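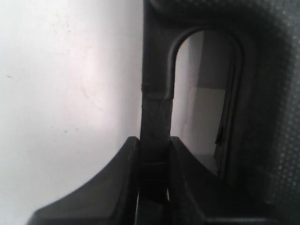
Brorkance: a record of marks on pale surfaces

README and data card, maintained by Salamatu Addo and Korkor Zakaria

Brorkance is a table of small blemishes on white and near-white household and workshop surfaces: tabletops, shelves, cabinet doors, one very patient windowsill. Each row is one look at one patch of surface by one person, who wrote down what was on it. Mostly it was a speck. Sometimes it was a smudge. If you were hoping for stains with a story behind them, the wine people have their own project and they seem to be having a better time.

We started it after a long disagreement over whether a white work table had been wiped. One of us said it had. The other pointed at a dot. Both of us turned out to have strong opinions about the dot, and neither of us had any words for it beyond "dot" and "not that dot."

What's in it

The current release has 2,008 rows. Of these, 1,550 list at least one mark. The rest are rows where the person looked and found nothing to write down, and we kept them, over some objections, as a clean surface is also an answer. A total of 886 rows have a matching second look after wiping, joined by pair_id.

The files:

looks.csv, the main table
pairs.csv, which links a first look to the second look
words.txt, the vocabulary, with spelling variants folded together
notes/, free text from the people doing the looking, lightly trimmed for language

Columns in looks.csv

look_id: a number. It has no meaning. People keep trying to sort by it.

surface: one of table, shelf, door, sill, other. "Other" includes the lid of a chest freezer, and we stand by that.

finish: matte, satin or gloss, judged by eye. Tilt your head until the lamp shows up in the surface. If you can see the lamp, gloss. If you can see a pale cloud where the lamp ought to be, satin. If nothing happens, matte, and you can put your head back.

light: even or uneven. Most real rooms are uneven. A white table can be bright in the middle and plain gray toward its corners with no dirt involved, and a good share of the "gray patch" reports in our first draft were the table getting farther from the lamp. See Known problems.

kind: speck, smudge, scratch, ring, unknown. Several kinds can be listed, separated by a semicolon.

where: near edge, middle, corner, or all over. We tried a grid once. Everybody hated the grid.

strength: faint, plain or strong. A faint mark is one you lose when you look away and have to find again.

came_off: yes, partly, no, or blank. Filled in only for rows with a second look.

pair_id: blank if there was no second look.

How to tell the kinds apart

Speck. Small, dark, with an edge to it. It may be a crumb, a bit of grit, a flaw in the coating or a very flat insect. You are not asked to decide. Write "speck."

Smudge. No clear edge. It fades out, and so does your confidence. Smudges on matte white are the hardest thing in the collection to agree on, and a lot of the notes folder is people being gracious about it through gritted teeth.

Scratch. Longer than it is wide and you can feel it with a fingernail. If you can't feel it, call it a smudge and move along.

Ring. From a cup. We thought this would be our biggest category. We had apparently recruited the only households in the county that use coasters.

Unknown. Perfectly respectable. Use it.

How the looking was done

People were asked to stand or sit where they normally would at that surface and look at a patch about the size of a dinner plate. No magnifiers. No flashlight held flat to the surface either, which makes any table on earth look like the moon and upsets the owner.

They wrote the row first and wiped second. This order matters more than anything else on this page. Early on, several contributors wiped first out of plain good manners, and then reported a lovely clean table. Those rows are gone.

Wiping, where it happened, was one pass with a damp cloth and one pass with a dry one. Contributors used whatever cloth they owned. After the dry pass they waited until the surface looked dull again before taking the second look, as a damp streak on matte white reads as a smudge to nearly everyone, including the two of us, in front of witnesses.

Things like tape residue and pen were left alone unless the contributor wanted to fight with them. If they did, the notes say so, sometimes at length.

Who did the looking

Friends, neighbors, people at the Malabanan shared workshop, and a handful of students who were owed a favor by Korkor and chose to spend it badly. Each contributor is a letter code in the notes and has no code at all in the main table. We do not record addresses. If you recognize your own shelf from the description in the notes, please accept our thanks and consider dusting it.

Changes in this version

The July cleanup removed duplicate rows and merged "fleck," "fly speck," "wee dot" and "bit" into speck. The original words are still in words.txt for anyone who wants them back. Korkor does. Salamatu did the merge.

The kind "shadow" has been dropped. It was being used for gray areas that moved when the person moved.

Version 5 of the word list is the one that matches this release. Older word lists will load without any error and then give you nonsense, so check the first line of the file.

Known problems

Corners are over-reported as dirty. Light falls off toward a corner and so does optimism. If you are studying where marks gather, use only rows with light set to even, and expect to have fewer rows than you wanted.

Gloss surfaces are under-sampled. People with gloss tables clean them constantly and would not let us near them at a useful time of day.

Faint and plain are not used the same way by everyone. One contributor never used "strong" in the whole project and described a burn as "plain." We left it, but please don't average the strength column and then write to us about the result.

A blank in came_off means the question wasn't asked. It does not mean no. This has been explained on our mailing list more than any other single fact about the data.

Some permanent specks were looked at by more than one person in the workshop, so certain dots have rather long careers in here. The main table does not tell you which. The notes sometimes do, once you learn that "our old friend by the left edge" is always the same one.

What people use it for

Salamatu uses it to teach a short session on writing observations down before explaining them. Gustar, a small cleaning outfit, took the kind and strength wording for its check sheets and reports fewer arguments at the end of a shift, or at least shorter ones. The Skilel reading group used the notes folder for an evening on vague words and didn't get past "smudge."

Please don't use it to score anybody's housekeeping. It wasn't gathered for that, the sampling can't support it, and some of these people cook for us.

Adding rows

Send a spreadsheet with the same columns in the same order. Leave look_id empty, we fill it in. One patch per row, and write what you see before you touch it. If you and somebody else in the house disagree, send two rows and mention it in the notes. We enjoy those.

Rows that say only "clean" are welcome if you looked. Rows that say only "filthy" will be returned with a request for detail.

Terms

Free to copy, change and share, with credit to Brorkance. If you publish something based on the pairs, mention the wiping method, including the part about the cloths being whatever was in the drawer.

As for the original dot, it is in the table with kind set to speck, strength set to plain and came_off set to no. Both of us have signed off on that row. The question of whether the table had been wiped remains open.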